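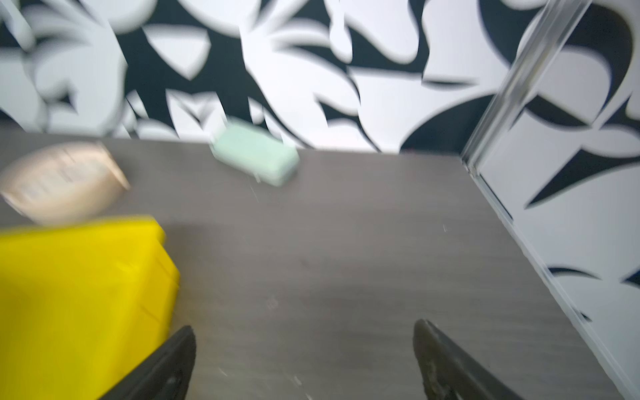

Foto: Muireann Geraghty

Repetir un motivo grande es más difícil que repetir uno pequeño. Con un lunar o una raya fina el ojo promedia y el error de ajuste se pierde. Con una hoja que ocupa medio paño, un desfase de dos milímetros en la junta se ve desde la puerta. Llevo desde abril peleándome con eso y dejo aquí las notas, sobre todo para no tener que volver a deducirlas.

El rapport es la distancia vertical entre dos apariciones del mismo punto del dibujo. En los papeles de Prurkulell viene impreso en la etiqueta del rollo, junto al símbolo del tipo de case: libre, recto o desplazado. El case recto no tiene misterio: todos los paños empiezan a la misma altura del dibujo. En el desplazado, cada paño baja medio rapport respecto al anterior, de modo que los impares son iguales entre sí y los pares también.

La cuenta del material se hace por paños y no por superficie. Se toma la altura de la pared, se suma el margen de corte y se redondea hacia arriba al múltiplo siguiente del rapport. Con un rapport de 400 mm y una pared de 2.450 mm, más 50 mm de margen en cada extremo, salen 2.550 mm, es decir, siete repeticiones: 2.800 mm por paño. De un rollo de diez metros se obtienen tres paños y sobran 1.600 mm, que sirven para encima de las puertas y poco más.

El desplazado admite un truco conocido: cortar de dos rollos a la vez, uno para impares y otro para pares. Ruairí Dunne lo recomienda siempre. En mi caso ahorró un rollo de cinco, aunque el resultado depende de la altura y conviene hacer la cuenta antes de abrir nada. Un rollo abierto no se devuelve.

Las esquinas son otro asunto. Ninguna está a plomo. Lo correcto es cortar el paño para que doble entre 10 y 15 mm sobre la segunda pared, trazar allí una vertical nueva con plomada y solapar el resto. Se pierde esa franja de dibujo – en un motivo floral denso se tolera, en uno geométrico no – y a cambio el error no se arrastra hasta el final de la pared.

Sobre el blanco y negro: el contraste alto delata el filo blanco del soporte en cada junta. Se corrige pasando por el canto un lápiz de grafito blando o una tiza oscura antes de encolar. El rotulador permanente migra con la cola; lo probé en un retal y al secar tenía un halo violáceo.
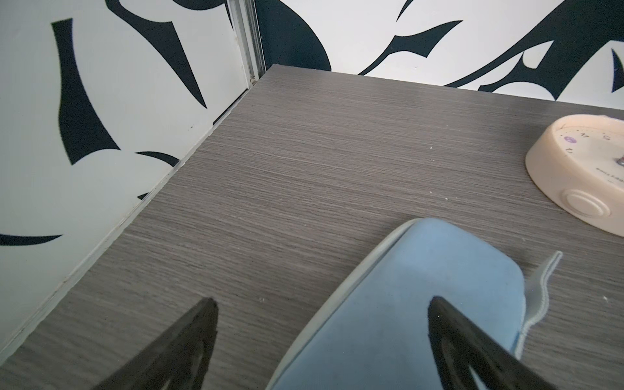

Azul claro sobre gris oscuro.

Queda pendiente el adhesivo. He usado Zesadden en la pared larga y Flanano en la corta, las dos aplicadas al muro y con el mismo rodillo. La primera deja más tiempo para corregir; la segunda agarra antes y obliga a presentar el paño bien a la primera. Cuando haya pasado un invierno con la calefacción puesta miraré las juntas y anotaré la diferencia.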